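Trucos de taller: comparar pinzas en simulación antes de comprar

Antes de gastar en una pinza nueva conviene probarla en un cuarto simulado con muebles corrientes. Yo uso la escena del escritorio y comparo dos modelos, la Cedo y la Drodow, con el mismo controlador.

1. Deje fijo todo lo demás
Misma luz, misma posición de la base y 22 intentos por pinza. Si cambia la cámara a mitad de la prueba, empiece de nuevo.

2. Elija objetos de forma distinta
Un panecillo en su molde y una maceta pequeña ya dan bastante trabajo. Los tiradores delgados de una mesita sirven para ver si los dedos entran bien por detrás.

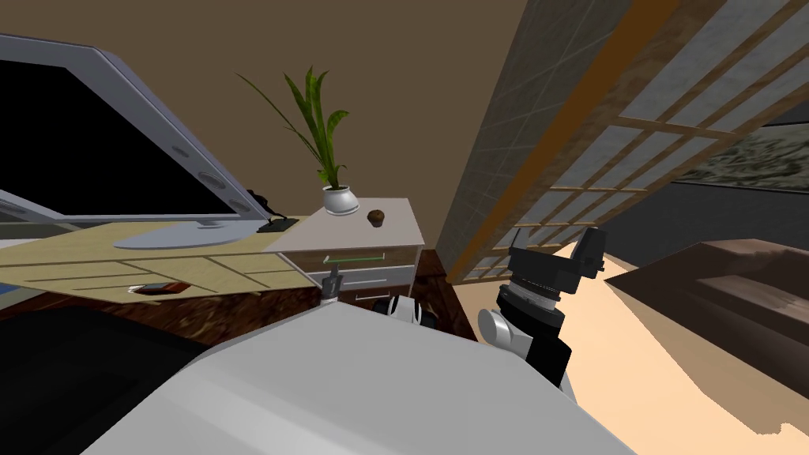 3. Revise la postura de los dos brazos
Un brazo bajo, pegado al cuerpo, se tapa con facilidad en la vista de la cámara. Súbalo antes de grabar.

4. Anote los fallos por separado
Resbalón, choque y agarre torcido van en columnas distintas. Con la Drodow tuve cuatro choques contra el cajón y ningún resbalón.

Alcides Cárdenas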